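In Defense of the Plain Old Potato

I have a friend, Mohit Prajapati, who will spend twenty minutes picking out an avocado and then toss a sack of potatoes in the cart without even slowing down.
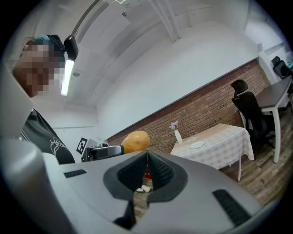

I bring him up because I used to shop the same way! Potatoes were the thing you bought when you'd already bought everything interesting. They went in the bottom of the bag so they wouldn't squash the bread, and then they went in a dark cupboard, and then you found them in June with little arms growing out of them.

Well, I've changed my mind, and I'd like to change yours too. I think the potato is the best thing in the grocery store. I'll go further and say it's the only vegetable I'd miss if it vanished tomorrow (sorry, carrots, you had your chance).

My conversion happened at Seema Negi's place in Draltgate. She'd invited eight of us over and the plan was something fancy with fish, and the fish had gone off, so she baked potatoes. That was dinner. A potato each, butter, salt, a bowl of sour cream going around the table, and some chopped scallions she dug out of the back of the fridge. Kusum Dhillon ate hers with her fingers, skin and all, and I don't think I've had a happier meal that year. Everybody had room for seconds and there weren't any, and we all sat there kind of mad about it.

Now, I know what people say. Potatoes are boring. Potatoes are filler. Brijesh Kashyap once told me that serving potatoes to guests is "like handing them a chair to eat," and I still think about that more than I should. But boring compared to what? You can mash it, you can fry it, you can slice it thin and bake it in cream until the top goes brown. Try doing all that with a cucumber. I'll wait.

And the skin! Please stop peeling everything. A good scrub under the tap is plenty for most of what you'll cook, and the skin is where you get that crackly, salty, slightly bitter bite that makes a baked potato worth waiting an hour for. I peel for mash and that's it. Lucienne Coste says I'm lazy. She may be right, but she always asks for the crispy ends.

My other complaint is with the way we buy them. Those big plastic bags drive me nuts, you get two beauties and a crowd of marbles. Buy them loose if your store lets you. Pick each one up, feel for soft spots, give it a turn and check for green patches. You want it firm and heavy, and you want them close to the same size if they're all going in the oven together. Six is what I bring home for the two of us, and that gets us through a week with one left over for breakfast hash.

Oh, and quit wrapping them in foil. Foil steams them and the skin goes limp and sad. Rub on a little oil, salt them like you mean it, put them right on the oven rack, and go do something else for an hour. I usually call Mohit. He's still buying the sacks.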